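Subject: Re: [wulteo-users] hand-held demos, how tidy is too tidy?

Nayara Batista wrote:

> We've recorded 276 demos of packet picking with the hand-held gripper and the policy is very good at it, provided the packets lie flat, apart from each other, on a plain table. Move one onto another and it pinches air. Do we need more demos or messier ones? Inderholm would like me to say "neither."
>
> Also, is anyone still doing this by remote control?

Messier. I'm sorry, I know what your budget looks like.

We went through the same thing at Stavham. Our first 700 were lovely. Every packet sat by itself like a guest at a bad wedding, and the policy learned to expect good manners. Then Holanda put two bags in a heap and it stopped in midair to think about its life.

So now we leave the snacks all over the mat, overlapping if they like, and whoever is holding the gripper gets on with it. Stiff wrappers, see-through bags, cartons on their sides, the lot.

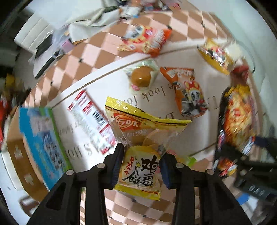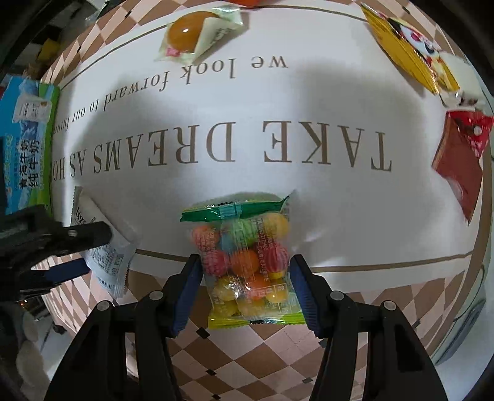

Some things I'd do from the start if I had your 276 back:

- Keep the fumbles where the person recovers. I threw ours out in January for being ugly and had to collect more of them on purpose, and a fumble on purpose is hard to act.
- Close slowly on anything clear. The fingers hide most of the bag at the end, and a fast close gives the policy very little to go on.
- Change hands. Ours had picked up my habit of coming in from the left, including when the left was a wall.
- Don't square up the pile between takes. You will want to. I still do.

On remote control: yes, we kept it for the drawer task, where the arm's own reach matters and a person with a gripper cheats without noticing. For packets it was painful. Heloísa Honorato got through 2 good picks before lunch and then went to lunch for quite a long time.

We're at 2814 demos now, counting the pretty ones. I haven't tried training without those and would like to know if someone has. If you do split yours, please post the numbers for overlapping packets separately, as the average hid our problem for weeks.

The gripper pads are due for a change here too, so if you've found some that last, tell me which.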